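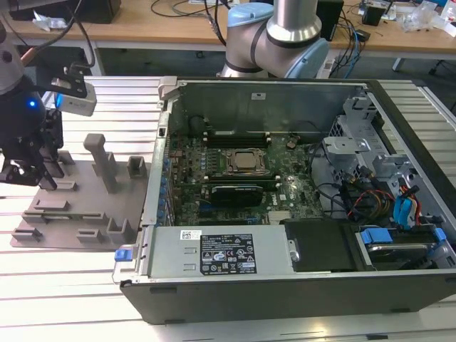

Desktop computer on its side, side panel removed

Prodex Low Release Draw: Frequently Asked Questions

How does the draw work?
Kiiskinen sells the Prodex Low by draw only. Entries open Sunday at 9 a.m. and close 90 minutes later. The time of entry has no effect on the result. An entry made in the last minute carries the same weight as one made in the first.

How many pairs are there?
The release is 2632 pairs across all sizes. Of these, 2000 are assigned to the online draw. Another 50 are held back to replace pairs with factory defects, and the rest go to the counter draws at the Nolville and Wustusley stores.

Can I enter both the online draw and a counter draw?
Yes. If both entries are picked, the online pair is confirmed and the counter pair goes back into the pool for that store.

Can I enter for more than one size?
No. Each account gets one entry in one size. The size can be changed until the draw closes. After that it is fixed, and winning pairs cannot be exchanged for another size.

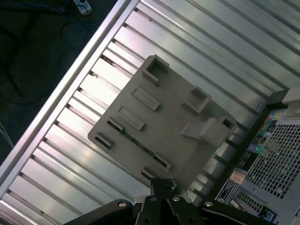

Size is also the main factor in your odds. Stock is cut on a standard size run, so the middle of the range (9 to 11) has the most pairs and by far the most entries. We do not publish entry counts by size while a draw is open.

When is my card charged?
A hold for the full price plus shipping is placed when you enter. If your entry is picked, the hold becomes a charge. If it is not picked, we release the hold the same day, but your bank decides when the money shows as available again. Prepaid cards are the slowest. Debit cards vary.

My entry says "Under review." What does that mean?
The system has matched part of your entry to another one, usually the shipping address or the card number. Reviews are done by hand after the draw closes and before any names are picked. You do not need to send anything unless we write to you.

Two people in my household want to enter. Is that allowed?
Yes, with separate accounts and separate cards. The same shipping address is accepted for two entries. A third entry at that address is voided, and so is any entry sent through a freight forwarder.

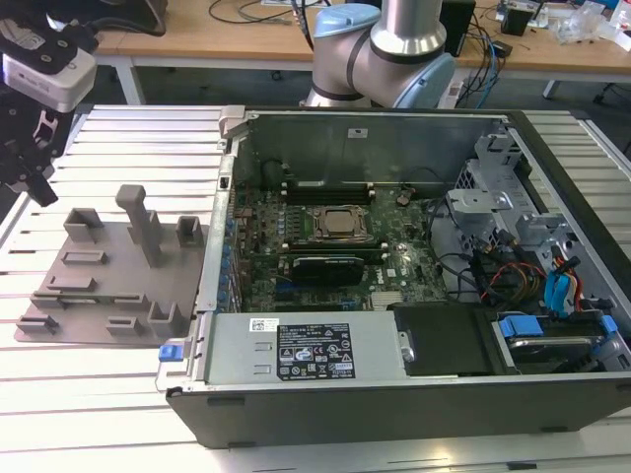

Seija Suominen wrote that this rule is hard on apartment buildings, where a dozen people can share one street number, and asked if the unit number is read at all. It is, but only when it is typed in the second address line. A unit number in the first line is often dropped when the address is checked against postal records — please use the second line.

How do I pick up a counter draw pair?
Bring photo ID matching the name on the entry. Pairs are held until closing time on the day after the draw. Nobody else can collect for you, and stores do not ship counter pairs. Unclaimed pairs are offered to the next name on the list for the same size.

Do I need to wear the shoe in the store?
No. Earlier releases had a wear-out rule at Wustusley. It was dropped in July.

What comes in the box?
One pair, flat black laces fitted, a second set of laces in white, and a numbered card. The number on the card is not tied to the shoe and we cannot replace it if lost.
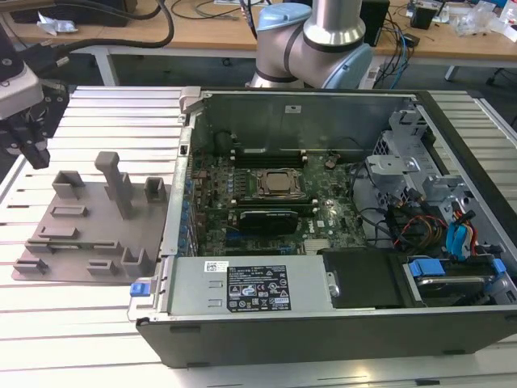
Check the pair before wearing it outside. Defect claims cover sole separation, mismatched sizes, and missing or torn stitching. Small glue marks along the midsole and slight differences in suede shade are within tolerance and are not covered. Send photos of both shoes, the size tags and the box label through the order page.

Can I return a winning pair?
Unworn pairs can be returned for a refund within the normal return period. Both lace sets and the numbered card must be in the box. Returned pairs are not put back in the draw; they are sold at the Nolville counter with no advance notice.

Will there be a second run in this color?
None is planned. Other colors are announced on the release calendar.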